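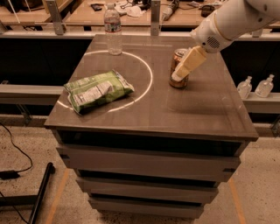 Why do movie trailers give away the whole movie? They do it because audiences who know what they're getting buy more tickets than audiences who don't, and every studio has the spreadsheets to prove it.

I have made my peace with the spreadsheets. What I can't forgive is the trailer for Varkthorpe, which I sat through four times in June before four different movies, and which runs so thoroughly through its own plot that by the fourth viewing I was getting impatient for the sequel. We meet the lighthouse keeper. We meet the brother he says is dead. We see the brother, who looks terrific for a dead man, and then we see the two of them fighting on the roof while the lighthouse burns. After that a title card asks, in large gray letters, WHAT REALLY HAPPENED AT VARKTHORPE? Well, you just told me. There was a fire.

I went anyway, on a Monday, at the Moura, which has 63 seats and a popcorn machine older than the ushers. The movie is pretty good. I spent the first hour and a half waiting for the roof, the way you wait for your stop on a bus. Every time the keeper went near a staircase I sat up a little. A scene at the kitchen table, where he quietly sets out a second plate, ought to have raised the hair on my arms. It got a nod. Ah yes, the brother.

The director, Ok-hee Son, has made three features before this one, and in all of them she is very careful about when you find things out. You can feel her being careful here too. She holds the brother back for 21 minutes of creaking and weather, with no music at all, and you have to admire the nerve of it, even if the marketing department had already introduced him to everyone in the country over a cover of a song your mother likes.

The usual defense is that a good movie can't be spoiled. People say this with great serenity, generally about movies they've already seen. I agree with maybe half of it. I've watched my favorite thrillers a dozen times and they hold up fine, but I got to have the first time first. The twelfth viewing is a pleasure built on top of the original shock, and I'd like to be the one who decides the order.

My friend Benedito Rezende takes the other side. He watches trailers at home, on purpose, with snacks. His position is that a ticket, parking and a sitter add up to real money and he wants to inspect the goods. He once walked into a comedy cold on my recommendation and has brought it up at every dinner since. I see his point – I was there for that comedy – but there's a lot of room between knowing nothing and knowing who goes off the roof.

Older trailers had their own sins. Some of them showed the last shot of the movie, with a narrator explaining it in case you were getting your coat. But you saw them once, in a theater, and forgot most of it by the time the picture opened. Now there's a teaser, a teaser for the teaser, the trailer, the final trailer, and a 2-minute "first look" that arrives after all of them. Astard, the thing about the submarine choir, has put out so much footage that I believe I could assemble it at home.

So I've started arriving late. I stand in the lobby of the Moura with my hands over my ears like a kid in a thunderstorm until the usher waves me in. It means I get the bad seat on the aisle, next to the man who unwraps things. Last week it also meant I knew nothing whatsoever about Mevix except that it was playing at 7:00, and when the dog started talking I yelled out loud.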